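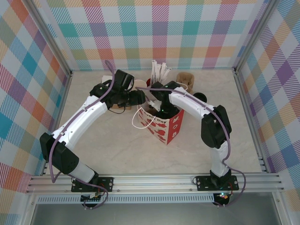 The two-arm packing cell at the Tesska workshop open day, with a paper gift bag between the grippers.

Open day at the Tesska workshop
2020-07-23

Members of the Automation Section were received last week at the Tesska workshop, where the company opened its small-goods handling area to visitors for one afternoon. The section had last been a guest there in December, when the cells were still being fitted out. On this occasion 36 members took part, in two groups, and the section wishes to thank Tesska for its hospitality.

The visitors were welcomed by Els De Haan, who leads the handling program. In a short opening talk she set out the purpose of the work. Small shops and caterers send out a great many mixed orders in which no two items are alike, and most of the packing is still done by hand. Tesska is studying how far a pair of ordinary robot arms can take over that work without special fixtures or trays made to measure. Ms. De Haan was careful to say that the project remains a study and that no product has been announced.

The greater part of the afternoon was spent at the packing cell. Both arms are mounted on one rail along the front, and the cell is lined with a plaid pattern. The task chosen for the open day was the handling of a gift bag together with the supplies of a takeout counter, such as paper cups, napkins and straws. Teun Geerts, who was responsible for the demonstration, explained that a paper bag is among the harder objects the team has worked with. It weighs almost nothing, it folds when pressed from the side, and its handle seldom lies in the same place twice. One arm must often steady the bag while the other works at the opening, and the timing between the two has taken up much of the past year.

Mr. Geerts then turned to the question of what the robot is able to see. A camera placed close to the fingers gives a near view of the item to be picked up, while a fixed camera covers the whole of the workspace.

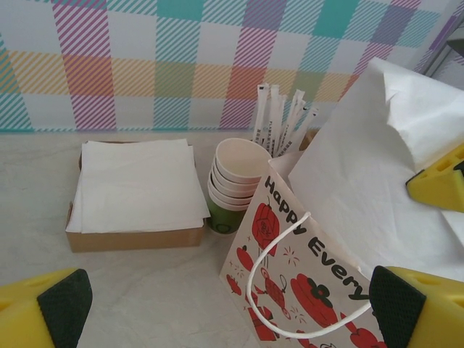

The two views are used together, as each one loses sight of something the other can follow. Thin paper is a particular difficulty. Tissue has no firm edge, it changes shape whenever it is touched, and it may hide the very item the arm has been sent to fetch. The team has recorded 2,272 practice runs with soft and folded paper goods so far, and Mr. Geerts expects that more will be needed before the results are steady enough to publish.

A lively discussion followed. Anouk Peeters asked how the system deals with an item it has not met before, such as a cup of a different size. The answer was that small changes in size are usually handled well, but that a new material calls for fresh practice runs. Vilja Rantala raised the matter of speed. Tesska has set no target for the present and prefers to look first at how often an order is completed without help. Several members also asked about cleaning and about work near food. These points lie outside the current study – Ms. De Haan noted them for a later phase.

The second group joined the demonstration after a break for coffee and put much the same questions, with somewhat more interest in cost. No figures were given. It was confirmed, however, that the grippers are changed as a unit and that this can be done by one person with hand tools.

The section's next visit will be to Somton, where Chiharu Ichikawa will present her group's work on sorting returned goods. Places are limited to 30, and members who were unable to attend at Tesska will be given first choice. Requests should be sent to the section office, which will confirm each place in writing. Travel details will be sent with the confirmation. Closed shoes are required on the workshop floor, and visitors are asked to leave large bags at the front desk.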